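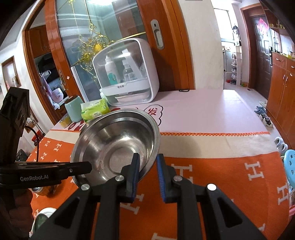 Search this site Search Go

July 3, 2019
By Elin Foulkes

The Left One

Ye-ji had her kid's foot in her lap and the phone jammed under her chin.

"It's the heel. Left. He says it's like stepping on a plug."

"Every step or just running?" Mererid, on the other end. Kettle going. Eleven years as a foot nurse and she still picked up at dinner.

"Running. Stairs. I don't know - he told his coach before he told me."

Min-jun pulled his foot back. She got it again by the ankle. Warm, gritty, a sock line pressed deep into the skin. When did it get that long? She'd bought those cleats in March. She had, she remembered the receipt, she remembered thinking room to grow.

"Squeeze the back of the heel," Mererid said. "Both sides. Gentle."

She squeezed. He yelled so loud the dog left.

"Okay," said Mererid. "Bring him in. Morning, 8, before they open the desk. And bring the shoes."

"Which shoes?"

"All of them."

So. A grocery bag of shoes on the bus. Cleats, school shoes, the flip flops he wasn't suposed to have. Min-jun limping a little more whenever she looked. Then not limping at all for a pigeon.

Mererid took the insole out of the left cleat and stood him on it. Toes hanging off the end, curled over like they were holding on.

Ye-ji looked at it. Kept looking.

"I asked him," she said. "I asked if they fit."

"They're my lucky ones," said Min-jun. To the floor.

"Two goals," he said. "Against Endik Road. In these."

Mererid got down on her knees, which cracked. Pressed her thumb along the cord at the back of his leg. No running for now, she said. Stretches on the bottom stair, ice after, we'll see him again in 2 weeks. He asked if luck could move to a diffrent shoe. She said she'd seen it done with laces.

On the bus home he had the laces out already, wound around his fist. Ye-ji carried the bag. He fell asleep before the bridge - both feet up on her, socks and all.

Get new stories by email. Enter your address Sign up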